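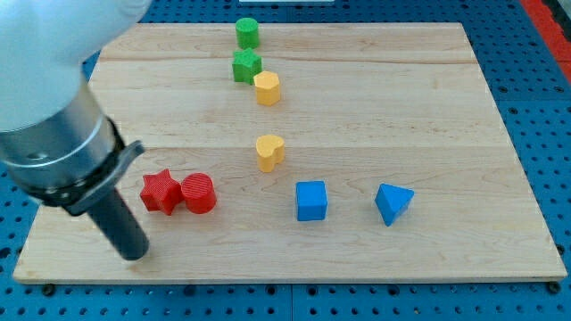
形状ブロック(けいじょうブロック)は、円柱、角柱、星形、ハート形など、輪郭の異なる立体を一組にまとめた小型の積木である。形合わせブロック、型はめブロックとも呼ばれる。建築的な積み上げを主目的とする一般の積木に対し、形と色の識別、分類、対応づけを主な用途とする。幼児教育、作業療法、手指の巧緻性の評価などで使われる。

概要
形状ブロックの一組は、断面形状の異なる複数の柱体からなる。各個は底面と上面が平行で、平らな面に立てて置くことができる。上から見た輪郭がそのまま形の名称となるため、円柱は「丸」、六角柱は「六角」と略称されることが多い。高さは組の中でそろえるのが通例であるが、円柱のみを高く作る製品もある。
単体で用いる場合のほか、各形に対応する穴をあけた箱や、浅いくぼみを設けた盤と組み合わせる場合がある。穴やくぼみを用いない場合は、平滑な板の上に並べ、色別または形別にまとめる課題に使う。

形状
円柱 側面に方向性がなく、どの向きからも同じように把持できる。横に倒すと転がるため、作業中は立てて置く。
六角柱 向かい合う側面が三組あり、平行な面でつまむことができる。円柱と輪郭が近く、両者の識別は角柱類の中では難しい部類に入る。
星形 五つの頂点をもつものが一般的である。頂点間に谷があり、つまむ位置によって安定が変わる。先端は丸めるか、小さく面取りを施す。
ハート形 左右対称であるが前後は対称でない。くぼみに合わせるには向きを一つに定める必要があり、型はめでは後半の課題に置かれる。
このほか、三角柱、四角柱、十字形、楕円柱、半円柱を含む組がある。

色
着色は赤、青、黄、緑の四色を基本とする。色の与え方には二つの方式がある。一つは形ごとに色を固定する方式で、色を手がかりに形を覚えさせる初期の課題に適する。もう一つは同じ色を複数の形に用いる方式で、たとえば緑の円柱と緑の星形、黄の六角柱と黄のハート形を同時に提示し、色による分類と形による分類とを切り替えさせる。後者では、指示の途中で基準を変更したときの反応が観察の対象となる。
福祉用具の設計者である金子リョウタ(Ryota Kaneko)は、明度の近い赤と緑を同じ組に入れると色覚の特性によって区別が困難になるとして、色相とともに明度にも差をつける配色を提案した。

材料と製法
木製品にはブナ、カエデ、シナなどの散孔材が多く用いられる。年輪の内部で道管の大きさに差が少なく、切断面を平滑に仕上げやすい。丸棒から切り出せる円柱を除き、断面形状に沿って糸鋸またはルーターで加工し、研磨ののちに塗装する。水性塗料を用いた場合は木口の吸い込みが大きく、上面の色が側面より濃く見えることがある。
樹脂製品は射出成形による。中空とするものが多く、同じ寸法の木製品より軽い。上面に梨地や細かな凹凸をつけ、滑りを抑えたものもある。

作業板
ブロックを並べる台には、無垢の板を幅方向にはぎ合わせた集成の板がよく使われる。はぎ目は横方向の直線として表面に残り、配置の目安となる。淡い色の板は赤、青、緑との対比が明瞭であるが、黄色のブロックとの対比はやや弱い。
板の表面は無塗装または艶消しとする。艶のある塗装は照明を反射し、輪郭の判別を妨げる。机に直接置くとがたつきが生じる場合は、裏面の四隅に足を取り付けるか、滑り止めの敷物をはさむ。

用法
代表的な課題は次のとおりである。
分類 色または形のどちらか一方を基準に、まとまりを作る。
系列 見本と同じ順序に並べる。
配置 「緑の星の右に黄の六角」のように、位置の関係を言葉で指示して置かせる。
移動 つまみ上げた個体を、ほかの個体に触れずに別の位置へ置く。個体間の間隔を狭めるほど難度が上がる。
再生 一定時間見せた配置を覆い、記憶に基づいて再現する。
療法士フンミラヨ・チュクウ(Funmilayo Chukwu)の手引きでは、最初の提示を少数の個体に限り、間隔を指二本分以上あけることとしている。移動課題では、倒れた個体をその場で直さず、試行の終わりまで残して記録する。

製品と規格
寸法に共通の規格はなく、製造者ごとに異なる。そのため、ある組のブロックを別の組の盤に使うことは原則としてできない。Balbyの型はめ盤は12のくぼみをもち、Krasniqiの分類用の組は色違いを含む111個で構成される。施設向けにはNemovが同形の補充品を1000個単位で供給している。

保守
木製品は固く絞った布で拭き、陰干しする。水に浸すと木口から膨らみ、くぼみに入らなくなる。塗膜に欠けが生じたものは研磨して塗り直すか、組から外す。星形の先端とハート形の下端は摩耗が早く、点検ではこの二か所を先に確認する。樹脂製品は中性洗剤で洗浄できるが、中空のものは継ぎ目からの浸水に注意を要する。

関連項目
積木
型はめ
巧緻性
作業療法
図形の弁別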